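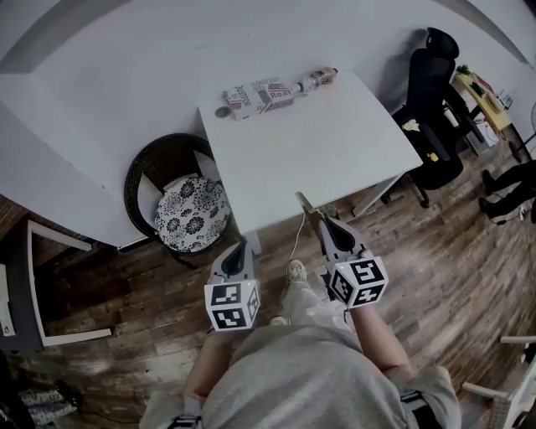 Folie 1: Weißer Tisch, hinteres Ende belegt.

Sprechnotizen, Fassung vom 18. Juni 2018
Vortrag "Der Tisch ist keine Ablage", Hausabend bei Mukus

(Folie stehen lassen, bis alle sitzen. Nichts sagen. Die Leute fangen von selbst an, die Dose zu suchen, zu der der Deckel gehört.)

Guten Abend. Ich rede heute 19 Minuten über einen Tisch. Wer das für übertrieben hält, hat vermutlich einen Tisch, den er benutzen kann. Glückwunsch, hinten gibt es Saft.

Zum Einstieg die Frage ans Publikum: Was liegt da? Antworten abwarten. Es kommt immer zuerst die Schachtel, wegen der amerikanischen Flaggen. Eine Schachtel mit Flaggen drauf setzt sich durch, das war wohl der Plan. Dann die Plastikflasche, die auf der Seite liegt. Der kleine runde Metalldeckel kommt meistens als Letztes, falls überhaupt.

Drei Dinge also, alle am hinteren Ende. Das ist der Punkt, auf den ich hinauswill: Das hintere Ende eines Tisches ist der Ort, an den man Sachen schiebt, über die man noch nicht entschieden hat. Vorne wird gearbeitet, hinten wird vertagt. (Kurze Pause. Falls jemand nickt, freundlich hinschauen.)

Jetzt zum Deckel. In meiner Wohnung gibt es seit Januar einen Deckel ohne Dose. Ich habe ihn zweimal weggeworfen und zweimal wieder herausgeholt, man weiß ja nie. Meine Regel inzwischen: Ein Deckel darf 16 Tage bleiben. Danach geht er, ohne Abschied. Die Dose taucht dann erfahrungsgemäß am Tag 17 auf, aber damit kann ich leben.

Die Flasche. Liegende Flaschen rollen. Nicht sofort, die warten, bis man telefoniert. Hinstellen oder wegräumen, beides dauert gleich lang, und trotzdem liegt sie. Ich habe keine Erklärung und auch keine Folie dazu.

Die Schachtel. "POSTER" steht drauf, und rot "Real". Schachteln mit Aufdruck sind gefährlich, man hebt sie auf, um den Aufdruck später noch mal zu lesen. Liest man nie. Vorschlag aus der Praxis: aufmachen, nachsehen, flach drücken oder ins Regal. Bei mir ist es das Regal Brallerar, zwei Böden, der untere hängt durch. Über die Aufbauanleitung spreche ich gern in der Pause.

(Schluck Wasser. Glas NICHT auf den Tisch am Rednerpult stellen, sonst Gelächter.)

Zweiter Teil: Sitzen.

Auf die Sitzmöbel zeigen, in Ruhe. Rechts der schwarze Bürostuhl mit hoher Netzlehne, links der runde dunkle Korbstuhl mit dem Blumenkissen, schwarz auf weiß. Ganz links noch einer mit weißem Gestell. Möbel, die sich nie vorgestellt wurden. Der Bürostuhl meint es ernst, der Korbstuhl hätte gern Urlaub. Ich frage an dieser Stelle, wer wo sitzen würde. Bei der letzten Runde im Gemeindesaal Grurkberg wollten alle in den Korbstuhl und keiner wollte zugeben, dass man da schlecht wieder hochkommt.

Zum Holzboden nur ein Satz: Taschen auf dem Boden sind Gepäck auf Durchreise. Unten links steht so eine, gemustert, grau und weiß. Haken an die Wand, fertig. Der Haken kostet weniger als der Kaffee nachher.

Dritter Teil: Was man bis morgen machen kann. Langsam sprechen, manche schreiben mit.

Hinteres Tischende leer räumen, nur das, sonst nichts.
Für Unentschiedenes eine einzige Kiste. Ich nehme die Sengar in klein. Die große habe ich auch, sie ist voll, reden wir nicht drüber.
Stühle, auf denen Wäsche liegt, zählen nicht als Stühle.

(Falls noch Zeit ist: die Geschichte mit der Schublade. Falls keine Zeit ist: trotzdem, aber kürzer.)

Fragen. Erfahrungsgemäß kommt die nach den Kabeln. Antwort: Kabel sind ein eigener Abend.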